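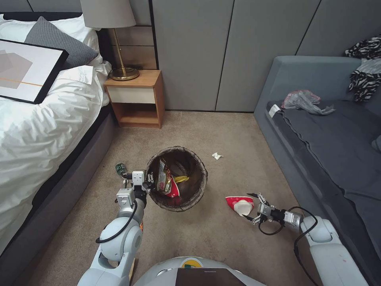 **그윈 지구 임대주택, 다음 달부터 생활폐기물 배출 방식 바꾼다**

2026년 4월 21일

그윈 지구의 임대주택 단지 솔트몬트가 다음 달 초부터 생활폐기물 배출 방식을 바꾼다. 단지를 운영하는 오스몬트는 각 층 복도에 두던 공용 수거함을 없애고, 건물 밖 분리배출장 두 곳으로 배출 장소를 합친다고 밝혔다. 과자 봉지와 라면 봉지 같은 비닐류는 따로 모으고, 유리병은 색깔별로 나누어 내야 한다. 수거 업체는 지금과 같은 자텍이다.

적용 대상은 솔트몬트 네 개 동의 464가구 전체다. 1인 가구가 많은 가동과 나동, 가족 단위 입주자가 주로 사는 다동과 라동에 같은 기준이 적용된다. 단지 1층 상가는 별도 계약으로 폐기물을 처리하고 있어 이번 변경에서 빠졌다.

오스몬트는 지난겨울부터 입주자 의견을 받아 왔다. 설문에 답한 입주자는 637명으로, 같은 집에 사는 가족이 각각 답한 경우도 포함됐다. 가장 많이 나온 불만은 복도 수거함의 냄새였고, 수거함이 넘쳐 비상계단 앞까지 봉투가 쌓인다는 지적이 그다음이었다. 배출장이 멀어지는 데 반대한다는 답도 적지 않았다. 특히 엘리베이터가 한 대뿐인 가동 고층에서 반대 의견이 많았다.

**복도 수거함은 이달 말까지**

복도 수거함은 4월 말까지만 쓸 수 있다. 철거는 라동에서 시작해 가동에서 끝난다. 철거 당일에는 해당 동 복도에 봉투를 내놓을 수 없으며, 남아 있는 봉투는 관리사무소가 수거함과 함께 치운다. 수거함이 있던 자리는 소방 점검 때 지적을 받은 곳이 대부분이어서 다른 물건을 두는 것도 금지된다. 유모차와 자전거도 마찬가지다.

새 배출장은 나동 뒤편과 다동 주차장 입구에 들어선다. 나동 뒤편 배출장은 기존 재활용 보관소를 넓힌 것이고, 다동 쪽은 새로 짓는다. 두 곳 모두 지붕과 조명이 있으며 바닥에는 배수구를 냈다. 다동 배출장 공사로 주차면이 일부 줄어드는데, 오스몬트는 정문 옆 방문객 주차면을 입주자용으로 돌려 부족분을 메우기로 했다. 방문객은 상가 주차장을 이용해야 한다. 상가 주차장의 무료 주차 시간은 현재와 같다.

배출장은 하루 종일 열려 있지만 유리병은 밤에 낼 수 없다. 나동 저층 입주자들이 병 깨지는 소리에 잠을 깬다고 여러 차례 민원을 넣은 데 따른 조치다. 유리병 수거함의 투입구는 밤 열 시에 잠기고 다음 날 아침 일곱 시에 열린다. 잠긴 투입구 앞에 병을 세워 두고 가는 것도 안 된다.

**비닐류와 유리병이 가장 크게 달라져**

품목별로는 비닐류의 변화가 크다. 지금까지는 플라스틱과 비닐을 같은 함에 넣었으나 앞으로는 비닐류만 투명한 봉투에 모아 내야 한다. 과자 봉지는 안에 남은 부스러기를 털어 내고, 기름이나 양념이 묻었으면 물로 헹궈 말린 다음 넣는다. 헹궈도 지워지지 않는 봉지는 종량제 봉투에 버린다. 봉지를 딱지 모양으로 접으면 선별장에서 골라내기 어려우므로 펼친 상태로 내야 한다.

이른바 복합재질 포장재를 두고는 문의가 많았다. 안쪽이 은색인 과자 봉지가 대표적이다. 자텍은 분리배출 표시에 '비닐류'라고 적혀 있으면 안쪽 색과 관계없이 비닐류로 받는다고 설명했다. 표시가 없거나 종이와 비닐이 붙어 떨어지지 않는 포장재는 종량제 봉투로 보내면 된다.

유리병은 투명, 갈색, 녹색으로 나눈다. 뚜껑은 떼어 재질에 맞는 함에 넣고, 병 속은 한 번 헹군다. 라벨은 쉽게 벗겨지면 벗기고 그렇지 않으면 그대로 두어도 된다. 보증금이 붙은 소주병과 맥주병은 배출장에 내기보다 소매점에 가져가면 돈을 돌려받을 수 있다. 상가 편의점은 영업시간 내내 빈 병을 받지만, 한꺼번에 많이 가져갈 때는 영수증이 필요할 수 있다고 안내하고 있다.

깨진 유리와 거울, 내열 유리그릇은 유리병 함에 넣지 않는다. 신문지로 감싸 종량제 봉투에 담거나, 양이 많으면 관리사무소에서 불연성 폐기물용 마대를 사서 담아야 한다. 화장품 병 가운데 겉에 색을 입힌 것도 같은 방식으로 처리한다.

종이류는 택배 상자와 그 밖의 종이를 나누는 현재 기준이 그대로 유지된다. 상자는 테이프와 송장을 떼고 납작하게 접는다. 우유팩은 종이와 섞지 않고 배출장 입구의 전용 함에 넣는다. 우유팩을 모아 오면 화장지로 바꿔 주던 행사는 수량이 떨어져 중단된 상태이며 재개 시점은 정해지지 않았다.

**방 안 휴지통부터 나눠 달라는 요청도**

자텍이 이달 초 단지에서 나온 종량제 봉투를 열어 조사한 결과, 재활용할 수 있는 물건이 상당수 섞여 있었다. 자텍은 특히 침실과 욕실에서 나온 쓰레기에 섞인 것이 많다고 했다. 부엌에는 분리수거통을 두는 집이 많지만 방에는 휴지통을 하나만 두고, 이를 통째로 봉투에 쏟는 경우가 흔하다는 것이다. 과자 봉지, 음료수병, 화장품 용기, 휴지심이 그런 식으로 버려진다.

오스몬트가 나눠 주는 안내문에는 방 안 휴지통 관리 요령도 실렸다. 안내문은 방에서 먹은 간식 포장과 빈 병은 휴지통에 넣지 말고 부엌으로 가져다 놓으라고 권한다. 휴지통을 하나 더 둘 자리가 없으면 문고리에 작은 봉투를 걸어 비닐류만 모으는 방법도 소개했다. 바닥이 막히지 않은 바구니형 휴지통을 쓰는 집에는 안에 속봉투를 씌우라고 적었다. 카펫이 깔린 방에서는 음료가 남은 병이 넘어지면 얼룩 제거 비용이 퇴거 정산 때 청구될 수 있다는 문구도 들어 있다.

이 대목을 두고는 입주자들 사이에 말이 갈린다. 입주자 게시판에는 집 안 휴지통까지 간섭하느냐는 글이 올라왔고, 아이들에게 보여 주기 좋게 한 장짜리로 다시 만들어 달라는 요청도 있었다. 오스몬트는 방 안 요령은 권고 사항이며 이를 확인하러 집에 들어가는 일은 없다고 답했다. 한 장짜리 안내문은 관리사무소에서 받을 수 있고 동별 게시판에도 붙는다.

**음식물은 카드 대신 비밀번호로**

음식물쓰레기는 무게를 재는 방식이 유지되지만 인증 수단이 바뀐다. 지금은 가구마다 카드 한 장을 쓰고 있다. 잃어버리면 다시 발급받는 데 며칠이 걸려 불편하다는 의견이 많았다. 새 기기는 동과 호수를 누른 뒤 네 자리 비밀번호를 입력하면 열린다. 기존 카드도 여름까지는 함께 쓸 수 있다.

비밀번호는 관리비 고지서에 동봉되며, 기기 화면에서 직접 바꿀 수 있다. 세 번 잘못 누르면 잠시 입력이 막힌다. 기기가 고장 났을 때는 옆에 붙은 번호로 연락하고 다른 배출장을 이용해야 한다. 음식물 봉투를 기기 위나 바닥에 두고 가면 무단 투기로 처리된다.

요금 단가는 오르지 않는다. 다만 물기를 빼지 않고 버리면 무게가 늘어 요금도 늘어난다. 조개껍데기와 큰 뼈, 달걀 껍데기, 양파 껍질, 차 찌꺼기는 음식물이 아니라 종량제 봉투에 넣는다. 김치처럼 염분이 많은 음식은 한 번 헹군 뒤 버리는 것이 좋다.

**대형 폐기물은 예약제**

가구와 이불 같은 대형 폐기물은 예약한 날에만 내놓을 수 있다. 예약은 관리사무소 창구나 전화로 받는다. 신청한 입주자는 품목별 수수료를 내고 받은 스티커를 잘 보이는 곳에 붙여 다동 배출장 옆 공터에 내놓는다. 매트리스는 비를 맞으면 수거가 어려우므로 비 예보가 있으면 날짜를 옮기는 것이 좋다고 자텍은 안내했다. 날짜 변경에는 수수료가 붙지 않는다.

냉장고와 세탁기 등 큰 가전은 무상 방문 수거를 이용할 수 있어 스티커를 살 필요가 없다. 작은 가전은 배출장의 소형 가전함에 넣되, 배터리는 반드시 빼서 폐건전지함에 따로 넣어야 한다. 배터리가 분리되지 않는 제품은 관리사무소 창구에서 받는다. 부풀어 오른 보조배터리는 함에 넣지 말고 창구에 먼저 알려야 한다.

이사하는 가구는 퇴거 일주일 전까지 대형 폐기물 예약을 마쳐야 한다. 봄 이사철에 주인 없는 가구가 배출장 주변에 쌓이는 일이 해마다 되풀이됐고, 처리 비용은 공용 관리비에서 나갔다. 오스몬트는 앞으로 퇴거 점검표에 폐기물 항목을 넣어 확인하기로 했다.

**설명회와 계도 기간**

입주자 설명회는 나동 지하 다목적실에서 두 차례 열린다. 첫 설명회는 낮에, 두 번째는 퇴근 시간 이후에 잡혀 있으며 내용은 같다. 신청 없이 참석할 수 있다. 자텍 직원이 품목별 견본을 가져와 헷갈리는 포장재를 직접 보여 줄 예정이다. 참석하지 못하는 입주자를 위한 자료는 설명회가 끝난 뒤 게시판에 올라온다.

외국어 안내문은 영어, 중국어, 베트남어로 준비됐다. 다른 언어가 필요한 입주자는 관리사무소에 요청하면 된다. 고령 입주자와 거동이 불편한 입주자에게는 문 앞 수거를 제공한다. 현재 이 서비스를 신청한 집은 16가구이며, 신청은 계속 받는다. 별도의 증빙 서류는 요구하지 않는다. 수거는 일주일에 두 번이고, 분류는 입주자가 미리 해 두어야 한다.

시행 후 첫 달은 계도 기간이다. 이 기간에는 잘못 낸 봉투에 노란 안내 딱지만 붙인다. 계도 기간이 지나면 섞인 봉투는 수거하지 않고, 같은 집에서 거듭 나오면 관리사무소가 문서로 알린다. 종량제 봉투를 쓰지 않은 무단 투기는 지금처럼 지구 규정에 따라 과태료 대상이 된다.

배출장에는 방범용 카메라가 설치된다. 촬영 범위는 배출장 안과 입구로 한정되고, 영상은 정해진 보관 기간이 지나면 지워진다. 일부 입주자가 나동 1층 창문이 찍힐 수 있다고 우려해 나동 쪽 카메라는 설치 위치를 한 차례 바꿨다. 바뀐 위치는 공사 안내판에서 확인할 수 있다.

**관리비 영향은 하반기에 공개**

오스몬트는 이번 변경으로 복도 청소 횟수가 줄어 비용이 일부 절감될 것으로 보고 있다. 배출장 공사비는 장기수선 적립금에서 나가며 가구별로 따로 걷지 않는다. 절감액이 관리비에 얼마나 반영될지는 하반기 결산 때 공개하기로 했다. 설문에서 비용 공개를 요구한 입주자들은 월별로 알려 달라고 했으나, 오스몬트는 수거 업체 정산이 분기 단위로 이뤄져 월별 공개는 어렵다는 입장이다.

그윈 지구의 다른 임대단지들도 솔트몬트의 시행 결과를 지켜보고 있다. 지구 안에는 복도 수거함을 쓰는 단지가 아직 17곳 넘게 남아 있다. 이 가운데 오스몬트가 운영하는 단지에는 내년 이후 같은 방식이 차례로 도입될 가능성이 있지만 일정은 나오지 않았다.

배출 요일은 달라지지 않는다. 종이류와 플라스틱은 현재 수거일을 따르고, 비닐류는 플라스틱과 같은 날 수거한다. 공휴일과 겹치면 다음 평일에 수거하며, 변경 내용은 엘리베이터 안 게시물로 전날까지 알린다. 문의는 솔트몬트 관리사무소에서 평일 근무시간에 받는다. 점심시간에는 전화 연결이 되지 않는다.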